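Holy well enclosure with a reused carved stone, how do I date the phases?

Posted by Kevin Tamayo, 2 December 2019
Tags: holy wells, reused masonry, lintels, field recording

I am trying to work out a building sequence for a small well house on the edge of a field at Brollau. The structure is a rectangular stone chamber over a spring, open on the east side, with a corbelled roof and two steps down to the water. I have been to the site twice, most recently in September when the vegetation was low enough to see the footings on the north and west.

What I have recorded so far:

The walls are local shale laid in rough courses. The lower part of the north wall is bonded with a hard white mortar containing small lumps of unburnt lime. Above knee height the bonding changes to clay, and the stones get smaller and less regular. The roof is dry.

The lintel over the opening is sandstone, which does not occur in the field or in any wall nearby. It has a chamfer along one lower edge with a plain stop at the left end. At the right end the chamfer runs straight into the wall with no stop. There is a shallow rectangular rebate on the underside, and a round socket near the left end that would suit an iron bar.

The site of the parish church is about a ten-minute walk uphill. Nothing stands there now apart from a bank and part of a gable. The gable has one window opening with both jambs missing.

My first thought was that the lintel is a jamb from that window, cut down and turned on its side. The county inventory entry (it is number 3082 in the old card series) says only "well house, possibly medieval, modern repairs." I would like to do better than that before I submit my notes.

Specific points I am stuck on:

Can the change from mortar to clay be treated as a phase boundary, or could it be one build with two materials?
Is there any way to date a chamfer stop that plain?
Would the well house have to be later than the ruin of the church if the stone came from there?

I have measured drawings at 1:20 and can add dimensions if they help.

Zoila Castaño

Taking your points in order.

The mortar change is worth treating as a boundary, with caution. Builders did run short of lime and finish in clay. What you need is the stonework at the junction. If the courses run through at the same height and the stone sizes change gradually, one build is possible. If there is a level line where small stones have been used to pack up to an even bed, you are looking at the top of a wall that was reduced and then raised. Check the inside face as well as the outside. On a structure this size the inside has usually been repaired less often, but the area around the waterline may have been repointed in cement, so ignore anything there.

Lime lumps on their own do not give you a date. They show that the lime was probably slaked with the sand in one heap. That was done over a very long period.

A plain chamfer stop is also a weak guide. You may get more from the tooling. Look at the chamfered face in raking light, early or late in the day, or with a torch held almost flat to the stone after dark. Diagonal strokes across the face, with no drafted margin, would be consistent with medieval work. Close parallel lines at right angles to the edge are more likely to be later. Record the angle and spacing of the strokes even if you cannot interpret them, and take the same record from the gable so the two can be compared.

On the third point, no. A window can be replaced while a church is still in use, and the old dressings were then available to anyone with a cart. Reuse tells you the stone was out of the window when the well house opening was made. It says nothing about the roof of the church.

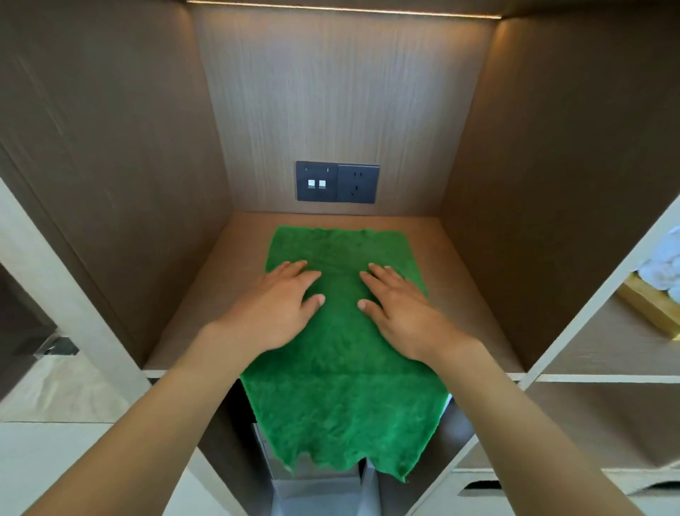
Kohei Kudo disagrees with the last part in practice, if not in logic. In a parish this poor, a full set of sandstone dressings would have been kept in the window until the wall around them was no longer worth keeping, and the two missing jambs in the gable fit robbing after abandonment. Has anyone looked for the sill? If the sill is still in place under the turf line, its chamfer can be measured against the lintel. A match in width and angle would settle the source. If they differ, the lintel could come from a door, from a tomb surround or from another site altogether.

Zoila Castaño

The sill is a fair suggestion. It should be measured only if it is already exposed. Cutting back turf on a protected monument needs consent, and that includes lifting a small flap to look.

I would also check the bar socket. On a jamb the sockets for horizontal bars should face into the opening, and the rebate should run parallel with the chamfer. If the socket is on the same face as the rebate, a jamb is likely. If it is on the end of the stone, think about a window head or a mullion base.

Percy Cárdenas

I know this well. It was rebuilt when the road was widened, and there used to be a white stone on top which is gone. My family always said the lintel came from the big house at Guzmán and had nothing to do with the church. I don't have anything in writing. There may be a mention in the Mokent parish papers, try there.

Kevin Tamayo

Thank you all. The socket is on the same face as the rebate, 2 inches in from the edge. The sill is covered, so I will leave it alone. I will draw the junction between the mortar and the clay on the inside face and post it under this thread, with the tooling record if the light allows. I will write to Mokent about the road widening.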